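자원순환개론 9주차 강의노트 - 폐전자제품의 수거와 해체

지난주 보충부터. 중간고사 범위는 8주차까지. 오늘 내용은 기말에 들어감.

1. 용어 정리

폐전자제품 = 전기나 전지로 작동하던 제품이 버려진 것. 부품, 케이블, 소모품도 같이 따라옴. 영어 약자 WEEE, e-waste 둘 다 씀. 답안지에는 하나로 통일해서 쓸 것.
"재사용"과 "재활용" 구분. 재사용은 물건 그대로 또는 손봐서 같은 용도로 다시 씀. 재활용은 물질 단위로 돌아감. 작년 시험에서 제일 많이 틀린 부분.
"회수"는 문헌마다 뜻이 다름. 물건을 거둬오는 것(수거)일 수도 있고 금속을 뽑아내는 것일 수도 있음. 읽을때 문맥 확인.

2. 왜 따로 모으나

- 유해물질: 납(오래된 땜납, 브라운관 유리), 수은(구형 LCD 백라이트), 카드뮴, 브롬계 난연제
- 유가물: 구리, 알루미늄, 철, 금, 팔라듐
- 화재: 리튬전지가 압축차 안에서 눌리면 불남. 요즘 선별장 화재 얘기는 대부분 이쪽

일반쓰레기와 섞이면 농도가 묽어져서 유가물 회수가 안 맞음. 유해물질은 반대로 소각재, 침출수 쪽으로 퍼짐. 둘을 한 문제로 묶어서 생각해야 됨.

3. 생산자책임재활용제도(EPR)

기본 생각: 제품을 만들어 판 쪽이 버려진 뒤까지 책임. 비용을 생산자에게 걸어야 설계가 바뀐다는 논리.
실제로는? 대부분 공제조합에 분담금 내고 끝. 무게 기준 분담금이면 분해하기 쉬운 제품을 만들 유인이 약함. 그래서 나온 것이 차등 분담금(eco-modulation). 분해 쉬우면 깎아주고 어려우면 더 받음.
논쟁점: 누가 "쉽다"를 판정하나. 나사 개수? 해체 시간? 공구 종류? → 5번에서 다시.

무임승차 문제도 있음. 해외 직구 제품은 분담금 낸 생산자가 국내에 없는 경우가 많음. 버려질 땐 똑같이 수거장으로 들어옴.

4. 수거 경로 (사례: 프리렌 시범사업, Priren)

수업용 사례 자료에서 발췌. 프리렌시는 수거함 12개로 시작, 이듬해 19개로 늘림. 소형가전만 받음. 대형은 방문수거.
관찰된 것:
- 수거함이 주민센터 안에 있으면 양이 적고 품질이 좋음
- 길가에 두면 양은 늘지만 일반쓰레기가 섞이고, 값나가는 것만 미리 빠져나감
- 휴대폰은 거의 안 들어옴. 서랍에 있음. 개인정보 걱정 + 언젠가 쓸것 같은 마음
- 1월에 양이 튐. 연말 교체 물량으로 해석하는데 근거는 약함

비공식 수집상을 어떻게 볼 것인가. 수거율만 보면 공식 체계보다 훨씬 부지런함. 문제는 그 다음 단계: 케이블 태우기, 껍데기 투기. 배제할지 편입할지는 나라마다 답이 다름. 토론과제 주제 중 하나니까 미리 생각해 올것.

5. 해체 단계

순서는 시설마다 다르지만 대체로
입고·계량 → 재사용 선별 → 전처리(전지, 유해부품 제거) → 수해체 → 파쇄 → 자력·와전류 선별 → 제련

수해체를 얼마나 깊게 하느냐가 핵심. 깊게 하면 물질 순도 올라가고 인건비도 올라감. 파쇄를 일찍 하면 빠른데 귀금속이 철·플라스틱 쪽으로 딸려 가서 손실남. 기판에 든 금은 양이 적어서 한번 흩어지면 되찾기 힘듬.

데스크톱은 교과서적인 사례. 손으로 접근이 되고, 나사·걸쇠 위주로 조립됨. 노트북은 접착제와 내장전지 때문에 훨씬 까다로움. 태블릿은 더함.

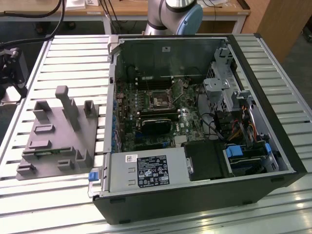
그림 9-1. 측면 패널을 떼고 눕힌 Dell 데스크톱의 내부. CPU 소켓은 비어 있음.

데스크톱 한 대에서 나오는 것을 갈래로 나누면:
- 외장, 섀시: 대부분 강판. 고철로 바로 감
- 메인보드: 기판류 중 등급 높은 편. 따로 모아 제련소로
- CPU, 메모리: 재사용 시장이 있으면 우선 그쪽. 없으면 금 함량 때문에 별도 분류
- 전원공급장치: 구리, 알루미늄, 저급 기판 혼합. 콘덴서 잔류전하 주의
- 저장장치: 데이터 파기가 먼저. 재사용이면 소거 증명, 아니면 물리적 파쇄
- 코인형 전지: 작아서 자주 빠뜨림. 꼭 빼낼 것

교재의 레날라(Lenalar) 시설 표는 400대 묶음 단위로 작성되어 있음. 대당 값으로 착각하지 말것. 과제 풀 때 단위부터 확인.

해체 난이도 지표: 시간, 공구 교체 횟수, 비가역 접합(접착·용접) 비율. 웨인라이트 지수(Wainwright)는 이 셋을 가중합한 것. 가중치 근거가 빈약하다는 비판 있음. 시험엔 계산 안 나오고 장단점만 물어봄.

6. 국경 이동

바젤협약. 유해폐기물 수출은 사전통보·동의. 구멍은 "중고품"이라는 이름. 작동 시험 서류가 없으면 폐기물로 보는 쪽으로 지침이 가는 중. 현장 검사 인력이 관건.
시간 없어서 여기까지. 나머지는 다음 시간.

과제
터크게이트(Tukgate) 사례 읽고 A4 한 장. 수거 단계와 해체 단계 중 어디에 예산을 먼저 쓸지, 이유까지. 표 베끼지 말고 자기 말로 쓸 것. 마감은 다음 수업 시작 전.

댓글 4

중고등학생도아닌데
4번에 1월에 튄다는 거 표에는 안 보이는데 어느 자료인가요?

ewaste_note
웨인라이트 지수 가중치 표는 교재 부록에 있어요. 본문 말고 부록

지각생
과제 글자 크기 상관없나요 한 장이 생각보다 짧네요

수강생19
5번 순서에서 전처리가 재사용 선별보다 먼저라고 필기했는데 제가 잘못 적은건가요? 다른분들 확인좀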